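Wood Materials 1 – Handout 4
Growth rings, grain and figure
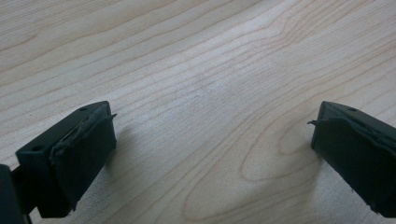
Agustina Navarrete asked at the end of the last session whether grain and figure are two words for one thing, and whether the exam will treat them that way. They are two terms and you will be expected to keep them apart. Grain is the direction in which the fibers run. Figure is the pattern you see on a cut surface. A board can have straight grain and a strong figure, or wavy grain and hardly any figure at all.

1. Where the rings come from

A tree in a climate with seasons adds one layer of wood under the bark each year. The wood made in spring is called earlywood and the wood made later in the year is called latewood. In softwoods such as pine, latewood cells have thick walls and small openings, so the latewood looks darker and feels harder under a fingernail. By October most trees in our region have stopped growing and the last row of cells marks the edge of the ring.

Hardwoods are sorted by their pores. In ring-porous woods (oak, ash, elm) the large pores sit in a band in the earlywood. In diffuse-porous woods (maple, birch, beech) the pores are small and spread through the whole ring, and the ring edge is only a thin line. This is why oak shows its rings from across a room and maple often has to be looked at closely.

2. Three faces of a log

Cross section: the cut across the trunk. Rings show as circles.

Radial face: a cut along the length, running through the center. Rings show as near-parallel lines. Rays may show as flecks.

Tangential face: a cut along the length that misses the center. Rings show as arches, loops or wide bands.

The nested arches on a tangential face are called cathedral figure. Think of the trunk as a stack of tall, narrow cones, one inside the next. Slice the stack lengthwise, off center, and each cone leaves a pointed or rounded curve. If the trunk has a bulge or a slight bend, the curves may close up into long ovals.

3. How the log is sawn

Flat-sawn boards come from parallel cuts through the log. There is little waste, the boards are wide, and most of them have some cathedral figure. Boards from near the middle of the log will be closer to quarter-sawn even though the sawyer did nothing different.

Quarter-sawn boards are cut so that the rings meet the face at a steep angle. They are narrower and cost more.

Rotary-cut veneer is peeled from a turning log like paper from a roll. The blade follows the rings, so the figure is broad and wandering and may repeat across a sheet. Most construction plywood is made this way. Flat-sliced veneer looks much more like a flat-sawn board.

4. Movement

Wood shrinks as it dries below the fiber saturation point, which for most species is near 30 percent moisture content. Above that point the water is in the cell cavities and its loss does not change the size of the board. Below it, the cell walls themselves give up water.

Shrinkage along the length is very small. Across the rings (radial) it is larger, and along the rings (tangential) it is larger again, often close to twice the radial figure. A flat-sawn board therefore moves more in its width than a quarter-sawn one, and it tends to cup. When it dries, the face that was nearer the bark usually turns hollow.

5. Worked problem

A Brusbridge sample block weighs 498 g on arrival. After oven drying to constant weight it is 415 g. Find the moisture content.

Moisture content = (wet weight – dry weight) / dry weight x 100
(498 – 415) / 415 x 100 = 20 percent

Note that the dry weight goes on the bottom. Dividing by the wet weight gives 16.7 percent and was the most common mistake on last year's paper.

Second problem, to hand in: a beam from the Pernero set weighs 3,488 g and its oven-dry weight is 3,000 g. Find the moisture content to one decimal place and say whether the beam will shrink if it is dried further.

6. For the lab

Bring a hand lens. You will get one block from the Molefe set and one piece of veneer. For each, write down the face or faces you can identify, whether the wood is ring-porous or diffuse-porous, and how you think it was cut. Sketches should be in pencil, with the ring edges drawn before anything else. Leave the pore count for the next lab.

Terms to know: earlywood, latewood, ray, radial, tangential, cathedral figure, flat-sawn, quarter-sawn, rotary-cut, fiber saturation point, cupping.

Reading: course pack, chapters 3 and 4. Skip the section on tropical species.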